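August 14, 2023

Up before six. Jemham was already loud, with the delivery trucks backing down the lane and somebody's radio going. I made coffee and drank it standing at the window. Then I got the notebook out and tried to catch up on July, which I have hardly written about at all.
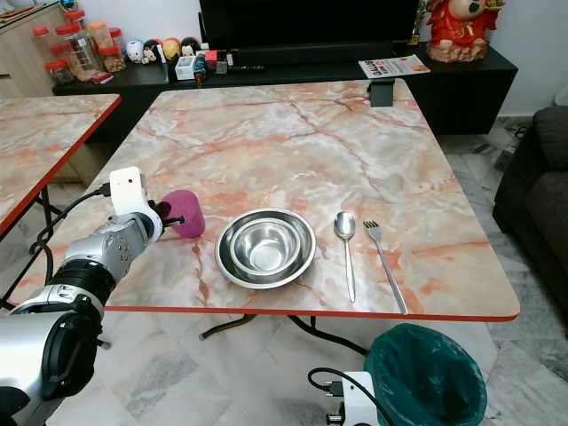
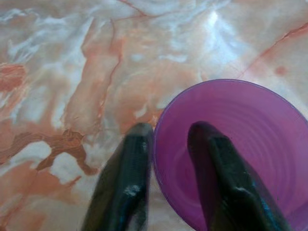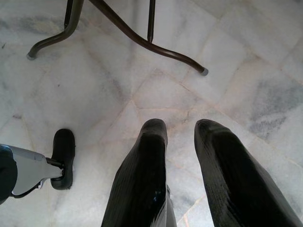 Page 16

July went mostly to the move. I had told myself it would take a week and it took nearly the whole month. The shelves from the old apartment did not fit the new one, so I sold them and bought a plain set from Kjærgaard, secondhand. One bracket was missing. I wrote to the shop and they sent the wrong size, then the right one. The shelves are up now and the books are on them in no order.

The garden plot came with the lease, and I didn't expect to care about it. The last tenant left beans and a row of onions, and a tomato plant that had fallen over. I tied it up with a strip of old sheet. It has fruit on it now, all green. The beans got away from me while I was unpacking and most of them are tough. I left those to dry on the vine and will save them for seed.

Took the bus to Brastano this morning to pay the water deposit. They don't accept cards at the counter, so I walked to the bank and back. The deposit was 937. The receipt says account 1078, and I am writing that down here since I will certainly lose the receipt. The woman at the desk said the first bill comes in six weeks.

On the way home I got off early and walked along the canal. The level is low. You can see the old steps on the far side, green up to the fourth one. Two herons near the lock, standing well apart. I sat on the wall until my legs got stiff and then went on.

Lunch was onions from the plot, fried, with eggs and the end of the bread. Slept for an hour afterward, which I don't usually do.

In the afternoon I opened the last box. It was papers, mainly — tax letters, the manual for a stove I no longer own, and a bundle of postcards from the summer I spent in Dikatora in 2000. I had forgotten how small I used to write. Most of them complain about the heat and the ferry. I never mailed them. I put them in the desk drawer and threw out the manual.

It clouded over toward evening but no rain. Watered the tomato and the onions, and gave what was left in the can to the pot by the door.

Need to buy: lamp bulbs, string, stamps. Call the dentist before noon tomorrow.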